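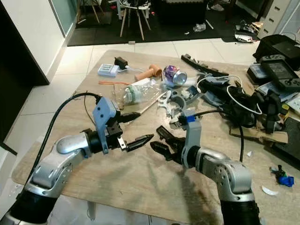
Sheila Kettle told me once that she never throws away a receipt before the end of the financial year, even the one for a cup of coffee, and that this habit taught her more about money than her first two years of work did.

I did not believe her at that time. I was a student then and I thought that accounting begins with the big numbers, the loans and the wages. Now I teach the subject in Wedcombe and I begin every course with small papers. This chapter does the same.

Chapter 4
Source Documents and the Cash Book

In the previous chapter we learned what a business owns and what it owes. We drew up a simple balance sheet for one day. But a business does not stand still for one day. It buys stock in the morning, it pays the electricity bill before lunch, and in the afternoon a customer returns something and wants the money back. Each of these events is called a transaction, and each one should leave a paper or an electronic record behind it. We call this record a source document.

The most common source documents are the invoice, the receipt, the credit note, the cheque butt and the bank statement. Many students mix up the invoice and the receipt. An invoice asks for payment. A receipt says that the payment was made. If you keep this difference clear in your head, the rest of the chapter will be much easier.

4.1 A small business in Hebden

Through this chapter we will follow Kieran Furnival, who runs a shop for garden supplies in Hebden. He sells seedlings, pots, fertiliser and hand tools. His main supplier is Candolport, and he has 30 days to pay each of its invoices. Most of his customers pay by card, but the older ones still prefer cash, and a few of them have an account with him and pay at the end of the month.
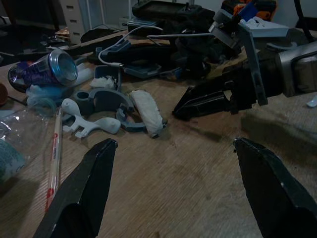
In June his bank statement showed a closing balance of $3,304. His own cash book showed a different figure, and he was worried that somebody had made a serious mistake. When he went through his papers he found two ordinary causes. A cheque to Candolport was written but not yet presented at the bank, and the bank had taken a fee of $8 which he had not recorded. Neither of these is an error in the usual sense. They are differences of timing and of information, and we will learn in section 4.5 how to deal with them.

Please notice that Kieran could find the answer only because he had kept the papers. His neighbour Lionel Pearce, who repairs bicycles, had the same problem in the same month and could not solve it. He had to ask the bank for copies and pay for them.

4.2 What you will learn

After this chapter you should be able to name the main source documents and say who prepares each one, enter receipts and payments in a cash book with two columns, balance the cash book at the end of a month, and prepare a bank reconciliation statement.

You will need a ruler, a pencil and a calculator. A spreadsheet is also fine — but I recommend doing the first 6 exercises by hand, and my colleague Ibrahim Aliyu gives his classes the same advice. Check your totals before you move to the next exercise.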